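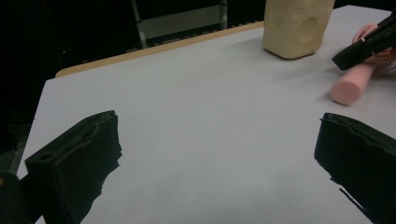
The Keltwood Library activity room reopened to the public in March, following the replacement of its tables, floor covering and storage. This page records the furniture and the soft play pieces now in use. The new tables have white tops, chosen so that small items can be found easily at the end of a session, and a thin light-brown wooden edge. Most of the play pieces are plain in colour. The cream foam block with the shallow round dimples, standing upright towards the back of the table, is known to regular visitors as "the cheese" and has been entered in the loan catalogue under that name.

About the room
The activity room is on the ground floor, to the left of the main desk. It is used for the preschool program in the mornings and for general bookings in the afternoons. The room was last fitted out when the Sorrentino wing was added to the building, and several of the original tables had become difficult to clean. Funding for the new furniture came from the library's own equipment budget, with a contribution of $2300 from the Sernusitz Bequest.

The tables
Tables may be used singly or pushed together along the long side. They are to be lifted by two adults and should not be dragged across the new floor. Washable markers, glue sticks and modelling dough are permitted. Craft knives, hot glue and permanent markers are not. Spills should be wiped up promptly with a damp cloth from the cupboard beside the sink. Scouring pads leave a dull patch on a white surface and have been removed from the cupboard.

The foam pieces
The set now held by the library contains 31 pieces, including arches, wedges, cylinders and a number of irregular shapes. It was purchased from Skelora to replace an older painted set, which had been in use for many years and was badly chipped. Children have used the new pieces for building, for shop play and, on Tuesday mornings, for the story session, where the cheese has appeared in several roles.

Foam pieces should be kept away from the heater and should not be sat on or bent. Marks can be removed with warm water and a small amount of dishwashing liquid. Please stand pieces on end to dry and do not return damp items to the tubs. A piece that has torn or been bitten should be handed to the desk so that it can be withdrawn.

Borrowing
The foam set may be borrowed by playgroups and family day care providers within the shire for up to 2 weeks. A refundable deposit applies. Sets are checked against the contents card on collection and again on return, and the borrower is asked to sign the card on both occasions. The tables are not available for loan.

Room bookings
Bookings are taken at the main desk or by telephone during opening hours. Groups are asked to allow time within their booking for setting up and packing away, and to leave the tables clear for the next group. The room plan on the inside of the door shows the usual layout.

Acknowledgements
The library thanks Oratile Ndlovu, Children's Services Librarian, who selected the furniture and prepared the contents cards. The previous tables have been passed on to the Keltwood Community Shed. Visitors who still hold pieces from the old painted set are welcome to return them at any time, without charge.

Printed copies of the cleaning instructions are kept in the cupboard beside the sink. Large-print copies are available from the desk.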